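Bistent: Bimanual Garment Folding Demonstrations
Data card, October release
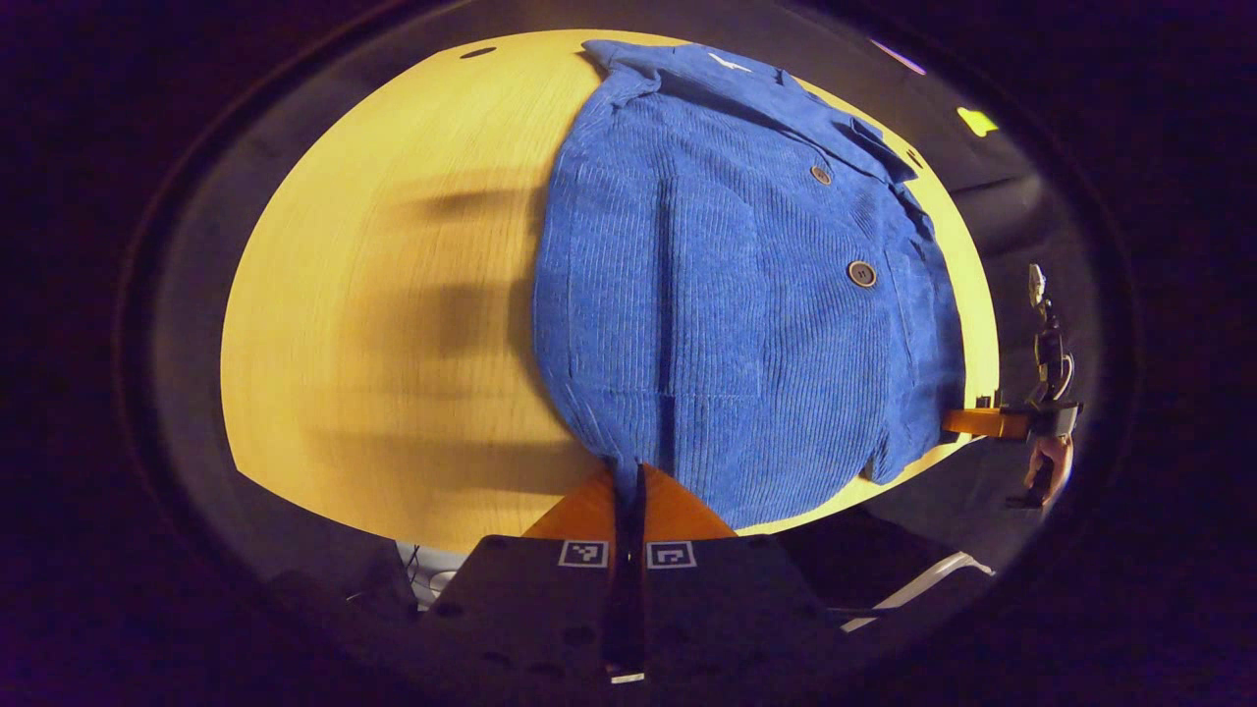 Bistent is a collection of 518 demonstrations of shirt folding, recorded with a pair of hand-held grippers and intended for training two-arm manipulation policies. It was prepared by the Tromden laboratory under the direction of Valentina Ulloa.

Contents
Each demonstration consists of 2 synchronized wrist-view video streams, gripper pose, and finger opening width. The set covers 18 garments, among them corduroy, flannel, and plain cotton shirts. All garments start face-up on a table.

Collection
Operators were instructed to fold at a natural pace and to keep both grippers on their assigned sides. Finger width is recovered from the fiducial markers. Sessions were supervised by Yu-na Lim and Béla Bakos.

Splits
Garments in the test split do not appear in training. The 12 training garments and the remaining test garments are listed in splits.csv.

Known limitations
Pose tracking degrades when a sleeve covers most of the view. Affected segments are flagged — not removed — and users should decide whether to keep them. Lighting was not controlled between sessions. Dark ribbed fabrics are underrepresented.

Use
The data may be used for noncommercial research. Redistribution requires written permission. Corrections should be sent to Réka Veres, who maintains the annotation files.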